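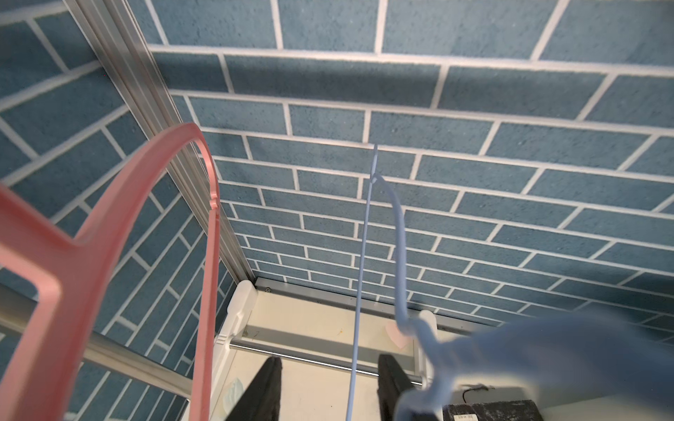

Ticket: Second set of gripper fingers, and what else to put in the November order
Opened by: Huguette Leclerc
Category: Equipment and purchasing
Status: Waiting on requester

Hello all, and thank you for picking up my last one so quickly, it really did cheer me up! This one is half a fault and half a shopping question, so please move it if it's in the wrong queue.

We're getting ready to put in our equipment request for the hanger job, and I have 1,000 pounds left in the small items line. My plan had been to spend the lot on a second Velon finger set, on the grounds that ours were letting go of hangers too often. Before I send the form off I'd love somebody to tell me whether that's sensible, as I have a nasty feeling the fingers are only part of it.

The plastic hangers are the trouble. The pink one has a nice straight flat bar, but the blue one has a thin bar and a knobbly junction lower down, and when both are up together there isn't a lot of room to bring the fingers in. The wrist camera doesn't help either, as whatever is closest to it goes very blurry (the blue hanger especially).

Things I've tried so far:
- Closed the fingers more slowly. Fewer knocks, same number of drops.
- Swapped the order, blue first and then pink. A bit better, I think, though I may be flattering myself.
- Cleaned the fingertips. No change at all.

Markora have quoted for the finger set with 6 weeks' delivery, and the quote is good until the end of the month. Mangundap do a close-focus lens that might suit the camera, but I haven't had a price back yet.

Reply from Plurkik support:
Hello Huguette, right queue, don't worry. I'd hold off on the second set for now. If you order the same fingers you'll have a spare, and you'll still have the drops. Could you ask Markora for 2 soft tip pads on trial, and run 90 picks with those before you commit? Please log pink and blue separately. The lens can go on the form as a provisional line.

Reply from Huguette Leclerc:
That's lovely, thank you. I've asked about the pads and put the lens down as provisional with the price left blank, which finance will grumble at. Could you leave this open until I've done the picks?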